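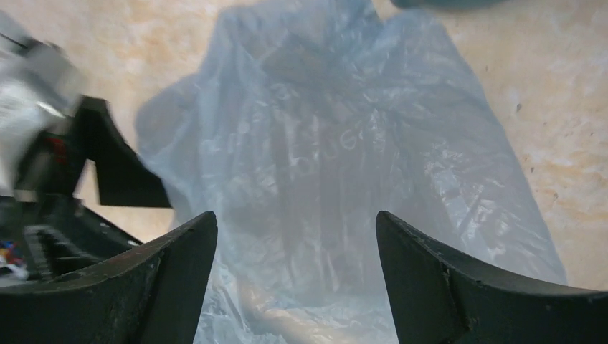

Large plastic bag, translucent light blue.

Progress report to the Charpentier Fund: less mixed waste in the Betside apartment buildings

Feb 23, 2021
By Mwanaisha Mussa

Print this page | E-mail this page

Dear Mr. Deschamps, dear members of the Fund,

With this report I inform you about the work in Betside since our last letter, which was sent in December. I will follow the same order as before: the buildings, the bags, the collection, the visits to residents, the money, and what we plan next. The tables of weights are sent separately by Noémie Sabatier, and I ask you to read them together with this text.

The buildings

The project now works in 10 buildings. The last to join was the long one on the river side, which has two entrances and only one waste room. In December we wrote that the owner did not want a second row of containers in the courtyard. We have met him again, together with Satish Devadiga, and he agreed to it under the condition that the row stands behind the bicycle shelter and that the lids are closed at night. We accepted both points. The lids are a difficulty, because they are heavy and older residents leave them open. Satish has asked the supplier for a lighter model, and we are waiting for the price.

In the buildings that were with us from the beginning, the situation is calm. The signs in the waste rooms were printed again with larger letters and in the four languages that residents use most. The old signs had too much text. I wrote them myself, so I can say this without hurting anyone.

The bags

Each household receives a roll of translucent bags for plastic packaging. The collectors must be able to see what is inside without opening the bag, and for this reason we do not give out black ones. In the first months many residents told us that the bags were tearing at the bottom, mostly when there were bottles with hard caps inside. We changed to a thicker film in the new year. The complaints have become fewer, but the thicker bag costs more, and the rolls are shorter, so people come back for a new roll sooner than we had calculated.

Some residents said they do not like that neighbors can see their waste. We took this seriously. We tried a more milky film in one building, but the collectors could not see well enough, and several bags with food waste went to the sorting hall by mistake. After this we went back to the clearer film. I do not have a good answer for the residents who are unhappy with it. For those who asked, we moved the pick-up point from the stairs to the waste room, where a bag does not stand in front of a person's own door.

The collection

Diker continues to collect for us. The contract was extended until the summer under the same conditions. During the weeks of snow the truck could not reach the upper street, and the bags stayed in the waste rooms longer than is acceptable. There was a smell in two of the buildings. Diker sent a smaller vehicle after we called for the third time. In the new version of the contract we have added a sentence that the small vehicle must be sent the next day if the street is closed.

The share of wrong items in the plastic bags is the number that the Fund asked us to watch. It is going down in most of the buildings. It is going up in the building next to the school, and we do not yet know why. Noémie thinks it is connected with the many moves there, as new tenants arrive and find no instructions in the apartment. I think the waste room is simply too dark. We will change the lamp first, as this is cheap, and look at the result before we do anything larger.

Food waste is still the weak part. The small buckets are liked, but residents do not want to carry them down every day in the cold, and then it goes into the mixed waste again. We had hoped for a better result over the winter. I would ask the Fund to judge this part after the summer.

Visits to residents

Our team spoke with 54 households at the door or by telephone. Many visits were done by telephone because of the health rules, and this was slower, but people talked longer and gave us more details than at the door. Gilles Arnaud made most of the calls. His notes are very useful, and I give here some points that came back often:

- People rinse the packaging too much. They use hot water and soap for a yogurt cup. We had never explained that emptying it is enough.
- It is not clear for residents where to put packaging made of paper and plastic together, such as bread bags with a window.
- Families with small children ask for a solution for diapers. We do not have one.
- Several people wanted to know what happens with the plastic after the truck leaves. We would like to show them the sorting hall in Flurkow when visits are allowed again.

On the last point, the manager of the hall has already said yes, but he cannot give us a date.

The money

We have spent less on events and more on bags than in the plan. The open day in the courtyard could not be held, and its budget is not touched. I ask for permission to use 40 percent of this amount for the thicker bags, and to keep the rest for an open day later in the year. The salaries are as planned. The printing of the new signs was a little above the plan, as the translation had to be corrected one time.

The invoice of Diker for the snow weeks is not paid yet. We think that the missed collections should be taken off, and they think the opposite. Satish is in contact with them. I will write to you when this is solved, and I do not expect that it will change the total by much.

Next steps

Before the next report we want to complete the row of containers behind the bicycle shelter, change the lamp in the building next to the school, and prepare a one-page sheet for new tenants. The owners have promised to hand over the sheet with the keys. We will also repeat the calls in the river side building, where we reached too few people.

For the food waste, Noémie is looking at paper bags that can be put inside the bucket, so that it stays cleaner and can be carried down every second day. She will make a small test on one staircase.

I would be glad to receive your answer about the budget question before we order the next rolls. For all other matters, I am available by telephone in the mornings.

With respectful greetings,
Mwanaisha Mussa
Project coordinator, Betside

Recent items
Progress report, December
New signs for the waste rooms: the four language versions
What goes in which bag? A short list for residents
Collection in snow weeks: notice from Diker
Sorting hall in Flurkow: visits are postponed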